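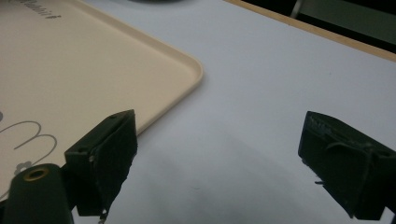 *A cream-beige tray with gray lettering, on a white tabletop.*

**FOR IMMEDIATE RELEASE — 29 Jun 2019**

**Treloar Paper Crafts opens sign-ups for its first handmade card swap**

Hi everybody! I've been selling stamps and cardstock out of the Treloar shop for a good while now, and I've never written a press release before, so please bear with me. I have happy news and I want it to get to every card maker, scrapbooker and paper hoarder who might like to join in.

Treloar Paper Crafts is putting on a handmade card swap this November. It's called the Vonow Swap, after the hall on Vonow Street where we'll all get together to trade. Sign-ups are open as of today, both at the shop counter and through the form on our website. There are 117 spots, and that number comes straight from the seating plan (I asked for more chairs and was told no, very nicely).

The way it works is pretty simple. You make four cards, all the same design or all different, whatever you feel like doing. You bring them to the hall with an envelope for each one, and you go home with four cards made by four other people. I did a tiny version of this with my Tuesday-night-style stamping group (we move the night so often I can't call it anything else) and I still have every card I got. One of them has a pop-up hedgehog in it!

The theme is "A Note to a Neighbor." You can take that any way you want. Thank-you cards, get-well cards, sorry-my-dog-dug-up-your-tulips cards — they're all fine with me. The only firm rules are these:

- Cards need to fit a standard A2 envelope when folded.
- The front has to be handmade. Stamped, die cut, painted, stitched, all good. Printed digital images are okay if you colored them yourself.
- Leave the inside blank or put in a short sentiment, so the next person can really use it.
- Write your first name on the back, and the name of the stamp set if you remember it.
- Please, no loose glitter. Glitter glue is welcome.

It costs $20 to take part, and that covers your seat, coffee and cake, and a kit to get you started. The kit was put together with Seser, the little stamp company whose clear sets I've been raving about on the blog since spring. They've drawn us a brand-new set just for the swap, with a mailbox, a picket fence, a garden gate and a bunch of sentiments in a loopy handwritten font. I've inked mine up so many times already that the mailbox is permanently blue. You'll also get 30 sheets of cardstock in the new Moka line, which is all warm browns and creams with one really good dusty pink. I was not a brown person before Moka. I am now.

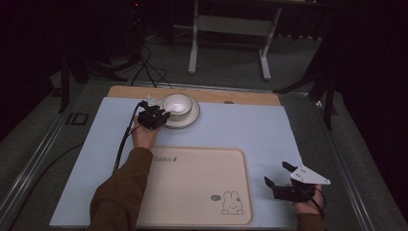

One of our early testers wrote back that the Moka sheets took her watercolors better than she'd expected, with only a little curling at the corners, and that she'd like the picket fence stamp to be a hair longer so it reaches all the way across an A2 front. I passed that along to Seser and they've already stretched the fence for the final set, so thank you for speaking up!

If you're new to card making, please don't let the word "swap" scare you off. We're holding free practice evenings at the shop all through the fall. Bring whatever you're working on, or come with nothing and borrow my scraps. I'll have the embossing gun out, plus the big paper trimmer and a pile of ink pads for anybody who wants to try a color before buying it. I'll also show the fold I use for gatefold cards, which took me way too long to learn and takes a couple of minutes once somebody shows you.

Can't make it to the hall? You can mail your cards to the shop and I'll trade them for you on the day. Put them in a sturdy box with a return label and enough postage for the trip home. Mail-in swappers get the same kit, and I'll tuck in a tea bag in place of the cake.

Any cards left on the table at the end will go to the senior residence up the road, where they're always short on birthday cards. If you'd like to make extras for that, please do — birthday designs are fine for those, even though they're off theme.

Kits are packed and ready to go, and you can pick yours up as soon as you've signed up. Fees are refundable until the end of October. If we fill up, I'll start a waiting list and call people in order.

**About Treloar Paper Crafts**

Treloar Paper Crafts is a small stamp and paper shop with a classroom in the back and a blog that gets updated whenever my hands are clean. We carry clear and rubber stamps, inks, dies, cardstock and ribbon by the yard.

**Press and sign-up questions**

Stop by the counter or use the contact form on the shop website. If you're a blogger or a local paper and you'd like to try the kit before you write about it, mention that in your message and I'll set one aside for you.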